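Keeping Old Desktops in Service: Notes From a Talk With Jaruwan Thaweesak

Dec 22, 2019

Jaruwan Thaweesak manages hardware for Billetance, a records office in Prilley with 273 desktop computers on its books. The replacement cycle there was extended in December, and most of our conversation was about what that does to a maintenance schedule.

"Age is a poor predictor taken alone," she said. "I sort by hours under load and by the room the machine sits in." Machines near the loading door are opened twice a year, the others once.

Power supplies are tested on a bench meter under load. A unit that drifts on the 12-volt line is swapped the same day and logged by serial number. 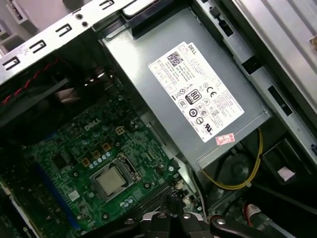

Afshin Golestani disagreed with the same-day rule, arguing that a small drift inside the rated tolerance is normal and that the swap wastes a serviceable part. Thaweesak accepts the point for single readings. Her rule applies after two readings a week apart, and the written procedure has been changed to say so.

Parts come from retired machines, with new stock bought from Bedard when the shelf runs low. The shelf list currently shows 43 power supplies, all tested before storage.

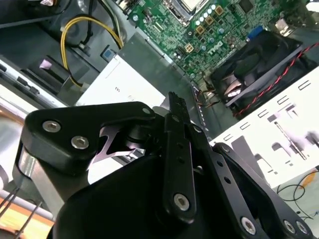
Memory is handled differently. Modules are tested overnight in matched pairs and stored by speed. "If one of a pair fails, the other goes back in the bin as a single. We don't try to marry it to something else."

Clock batteries are replaced on a fixed date, whatever they measure.

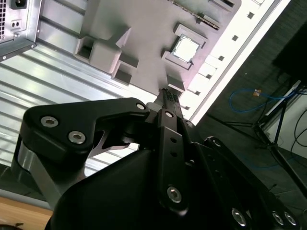 The log itself is a plain spreadsheet with more than 2,100 entries. Wan, the ticketing product the office tried first, required a category for every job, and technicians chose "other" for most of them. The spreadsheet has a free text column and a date.

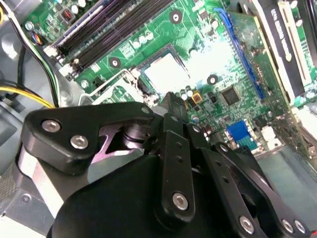
She searches it by symptom. "Random restart" returns supplies, memory and one bad wall outlet, in that order. The outlet took nine visits to find and is now the first thing checked in that room.

Disks are outside the program. They are replaced at the first reallocated sector and shredded on site.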